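Flarkdale shared workshop – gripper notebook, January 2018
Entry: second pair, fingertips and camera mounts

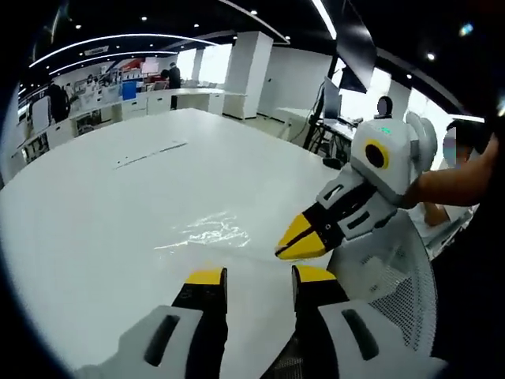

Both hand units are now at the same stage, so from here on I'll keep one set of notes for the two of them. Unit A is the one Christos Economou started in June. Unit B is the copy, with the changes we agreed on after A cracked at the base of the left finger.

Tips. The yellow ones are the third version. The first was too stiff and slid off anything rounded. The second gripped well but tore at the root after a day of use. Version three has a thicker root and a shallower hollow behind the pad. Printed four, kept four. They push onto the black segment and hold by friction. I tried a drop of glue on one and regretted it, took an hour to clean up. Leave them dry.

Closing. With the trigger fully pulled the two tips should meet along their whole length. On B they met at the point first and left a wedge of daylight further down. Shimmed the right finger with a strip of card, then replaced the card with a printed shim once I knew the thickness. The jaws now close to a thin line. A was fine as built.

Finger position. The encoder on A reads 77 counts closed and 2,459 open. B reads 100 closed and 2,174 open. I spent too long trying to make the two match. The travel is shorter on B because the stop screw is longer, and it's the only length we had. Christos changed the script so each unit loads its own closed and open values at startup and reports a fraction between 0 and 1. Values are in the config file, under the unit letter. If you swap a stop screw, redo them.

Camera housing. The lid on B would not sit flat. There was a burr inside the lens opening, under the yellow ring. Filed it off and the lid went down. Check the ring is fully seated before closing, it can look seated when it isn't. Green light on top means powered, nothing more. I had it down as "recording" in the last entry and that was wrong – correction made there too.

Cable. Still the weak point. The run from the housing down to the handle flexes every time the wrist turns, and on A it has already worked loose twice. Added a printed clip at the elbow. Want a softer cable but the ones from Gernham come with the wrong connector and I don't feel like soldering a dozen of them.

Working at the table. The big white table is good for two people facing each other, one unit each. The trouble is the shine. Under the ceiling lights the gloss finish gives a bright patch near the middle, and tracking gets jumpy when both cameras look across it. Things to try:
– matte mat in the middle of the table
– some tape marks on the mat so the tracker has something to hold on to
– lower exposure, fixed, same on both units

Started with the exposure. It helped A and made B too dark toward the windows, so it needs a value per unit like the fingers. Mat is next. There's a gray one in the Zostimura cupboard, ask before taking it.

Handoff test. One person holds out a foam block, the other takes it, both with grippers. First runs were clumsy, mainly because we both let go at the same moment. Agreed that the giver waits until the taker's fingers have stopped moving. Better after that. The block now has dents from the tips and should be replaced before we measure any forces with it.

Weight. My wrist complains before Christos's does. Most of the load is up at the camera end. Moving the side disc lower would help, but then it hits the trigger guard. Parked for now.

To do
– print two spare shims for B and put them in the drawer with the tips
– cable clip on B, same as A
– shorter stop screw for B, then redo closed and open values
– mat and tape marks, repeat the tracking check with both units
– new foam block
– Christos: push the config change, the copy on the bench laptop is still the old one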